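Build the boring gripper first

People who start a robot project at home usually want the arm. I think they should build a hand tool and leave the arm for later. Our shop group, Watari, spent 318 dollars on parts for a hand-held gripper, and I'd spend it the same way again.

Holding the thing yourself teaches you where two stiff fingers are clumsy. Thin edges are hard. Clear plastic is worse - you misjudge the distance, and so will any software you write later. 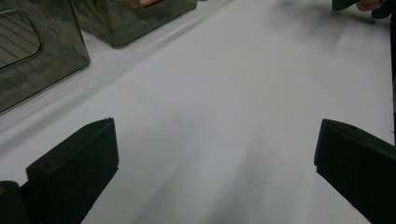 Gripper open over the white table, with the smoky storage boxes at the back.

Euan Tennant disagrees with me. He says motors force you to be precise, and that a person's wrist hides bad design. He has a point about the wrist. But a fingertip we can reprint in July for 2 dollars is a cheap mistake, and a stripped gearbox is not.

We still plan to add an arm. I would like another 20 hours with the hand tool before we order one.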